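Orest Hutsuliak keeps his old catcher's mitt in the bottom drawer of his desk at the Claladville ballpark office, under a stack of scorebooks. He took it out once during our conversation, to look for a pen.

Hutsuliak retired as a player two years ago and now coaches the catchers for Claladville, the club where he spent most of his career. He caught 201 games there over several seasons, the majority of them in the second half of his thirties, when most players at this level have gone home and found other work. I met him after a morning workout, with the season over and only a handful of players still around.

He started in baseball late. His family lived in Bendari until he was 12, and he had never held a bat before they moved.

"I played soccer, goalkeeper," he said. "So when I got here and the kids were choosing positions, somebody said the catcher stops the ball. I said fine, I know how to do that. I didn't know the other things the catcher does."

The other things took him a long time. He said his first coach let him catch for most of a season before explaining what the signs were for. Until then he had been putting down fingers at random, copying what he had seen the older boys do, and the pitchers had been throwing whatever they liked.

"We won some of those games," he said.

He was never drafted. He went from high school to a junior college team, then to a summer league in Vasylenko, where the club put him up with a family that ran a feed store. He hit poorly there and was told so. The next spring he wrote letters to every independent club within a day's drive and got two replies. One came from Stisberg, which offered him a tryout and then a job as bullpen catcher. He was in uniform every night and appeared in no games.

"People feel sorry for me when I tell them that part," Hutsuliak said. "It was a good year. I caught every pitcher on that staff every day. Some had good fastballs and no idea where they were going. Some threw nothing and got everybody out. I learned more about pitching there than anywhere else, because I had nothing else to think about."

Claladville signed him the following January as a backup. The starter hurt his thumb in the second week and Hutsuliak moved in. He batted .228 that season and kept the job anyway.

Lacey Parsons, who was then in her first year running the club's baseball side and still does, said the decision was an easy one.

"Our walks went down and our pitchers wanted to throw to him," Parsons said. "I had pitchers come into the office and ask if he was catching their next start. You don't get that very often. I could live with the batting average."

His best season at the plate came much later, when he was 36. He drove in 28 runs and hit a home run in the first round of the playoffs against Stisberg, the only postseason home run of his career. Asked about it, he talked mainly about the pitch before.

"It was a slider away and I took it, and it was a strike, and I thought it was a ball. I was so angry at the umpire that I wasn't thinking about my swing. Then the next one was right there. If he calls the first one a ball I probably ground out to short."

Claladville lost that series. The club has not won a title in his time there, either as a player or as a coach, and he did not try to dress that up. He thinks the team from that year was the strongest he played on and that it ran out of healthy pitchers at the wrong time. He said he would call the deciding game differently now, in particular the seventh inning, when he kept asking for the curveball from a pitcher who had lost the feel for it.

"He shook me off and I put the same sign down again. He trusted me, so he threw it. That one is mine."

The knees went the next year. He had an operation on the left one, came back for part of a season, and caught his last game on a cold night with the team well out of the race. Parsons offered him the coaching job in the parking lot afterward. He asked for a week to think and called her the next morning.

Most of his work now is with two young catchers, neither of them past 23. He has them receive pitches from one knee, which he never did as a player and resisted for a while as a coach. He changed his mind after watching how many low strikes the younger of the two was getting. Blocking is still taught the old way, with a bucket of balls thrown in the dirt and no glove.

"They complain about the bucket," he said. "I complained about it too. I don't have another way to teach it."

He also sits in on the pitchers' meetings and keeps his own notes on hitters around the league, written by hand. The club has video for all of this. He watches the video as well, then writes down what he thinks he saw and compares it with what the pitchers remember. When the two don't match he goes back and watches again.

Parsons would like him to manage someday and has said so to him more than once. Hutsuliak said he has not ruled it out, but he does not want to deal with the pitching changes and the lineup card while he is still learning how to coach two people. He has agreed to run the club's spring camp for catchers again, and he plans to spend part of the winter fixing the roof of his house.

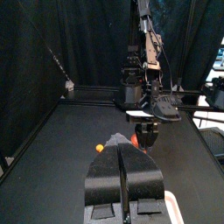

How many games did Hutsuliak catch for Claladville?
He caught 201 games for the club before he retired as a player and became its catching coach.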